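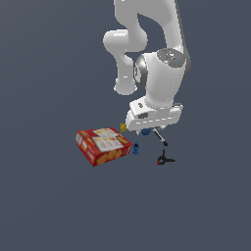 What I was trying to do

My project for the semester was a grasp planner for clutter, and I named it Wumbei (after a lot of worse names, which Korkor Boateng has promised not to repeat). You give it a depth view of a bunch of stuff lying close together, it proposes grasps, it throws out the ones where the hand would hit something, and it sends the best survivor to the arm. All of it runs in simulation. I wanted to get the software right before asking anyone for hours on real hardware, and one semester goes by so fast!

I started in November with a version that only knew about one object at a time. It did great on a single ball. Then I added a cracker-type box next to the ball and the planner happily drove the side of the hand straight into the box, over and over, because as far as it knew the box didn't exist. So the whole project turned into a project about neighbors.

How the pieces fit together

There are 4 parts, and I wrote three of them. The simulator wrapper is called Skunik and it belongs to our lab. Hauwa Anozie wrote most of it before I showed up and she was incredibly patient with my questions. It spawns the objects, steps the physics and hands me a depth image and a segmentation mask.

The second part is the sampler. It picks points on the visible surface, looks at the local normals, and guesses pairs of contact points that a two-finger gripper could close on. My first sampler was purely random and wasted most of its guesses on the flat top of the box (there's no pair of sides there that the fingers can reach across, so it was hopeless). Now it weights points by how close they are to an edge or a strong curve. Small round things get a lot more attention that way.

Third is the collision checker, and this is where most of my time went. I model the hand as a wide box plus two skinny boxes for the fingers. The wide part matters more than I expected! The hand is much wider than the fingers, so a grasp can be perfectly fine down at the fingertips while the body of the hand is sitting on top of something taller next door. Small things beside the big red box are the classic case. I check the wide box first now, since it rejects more candidates and it's cheap.

Last is the motion part. I plan to a point straight above the grasp, then go down in a straight line. Annelies Wouters talked me into the straight line after watching my free-space planner swing the elbow around in the goofiest arc for a target it could have reached by moving down a few centimeters. She was right, and it also made the logs way easier to read.

The frame bug

I have to write about this one because it ate two weeks. Grasps came out beautifully in my plots, and then in the simulator the fingers would stop off to one side of the target. Always the same side if the hand was at one angle, and the other side if I spun the wrist around. I blamed the segmentation, I blamed the depth noise, I rewrote the sampler for no reason at all.

What was wrong was one transform. My grasp pose was in the frame of the fingertips, and I was sending it as if it were the frame of the flange, with the fixed hand rotation left out. Seidu Ametepe found it by asking me to draw little axes at every frame in the chain, which I had been too lazy to do. It took him one afternoon. There's now a test that sends the hand to a known pose at four wrist angles and compares the fingertip position, and I run it before anything else.

Running the trials

Every trial drops a random cluster on the ground plane: one big box, a few small items like a ball or a cylinder, and usually something awkward such as a clamp or a pen-shaped tool. I ran 3,000 trials for the final numbers. A trial counts as a success if the target is still between the fingers after the arm lifts and holds.

Out of those, 1,566 were successes. That's a bit over half, and I was hoping for more, but it's a real number from a fixed set of seeds and I can rerun it whenever I want. In another 433 the planner found no collision-free grasp and gave up. I'm pretty happy to have those in their own column, because giving up is what it should do when things are packed too tightly. The rest were attempts that failed, mostly slips and nudges.

The ball is the funniest failure. If the fingers come down even slightly off center, the first one to touch pushes it away and the second closes on nothing. Clamps are hard for a different reason: there are so many places to grab, and the sampler likes the thin arms, which twist out on the lift. I tried a penalty for grasping far from the estimated center of mass and it helped with the clamps, but it made the pen-shaped tool worse when one end was tucked under the hand's path. I left the penalty in at a low weight.

Tooling I wish I'd built first

Jocelyn Wong wrote a small replay viewer called Lostix for her own project and let me borrow it. It loads a trial by seed, lets you scrub through it, and paints each rejected grasp by the reason it was rejected. Before that I was printing arrays to a terminal and squinting. The week I hooked it up I found two bugs, one of them a finger box that I had modeled twice as thick as it should be (so I'd been rejecting perfectly good grasps for a month, ugh).

I also started saving the config file next to every batch of results. My early batches don't have it, so I can't compare them to anything.

Next steps

The final code was frozen in March 2022 and it's in the lab repository under Wumbei, with a readme for the seeds. Korkor is picking up the sampler next and wants to try nudging the box aside on purpose when no grasp is free. The collision checker needs a cleanup first, especially the part where the padding around the hand is set in two different files. Korkor, the one in the launch file wins.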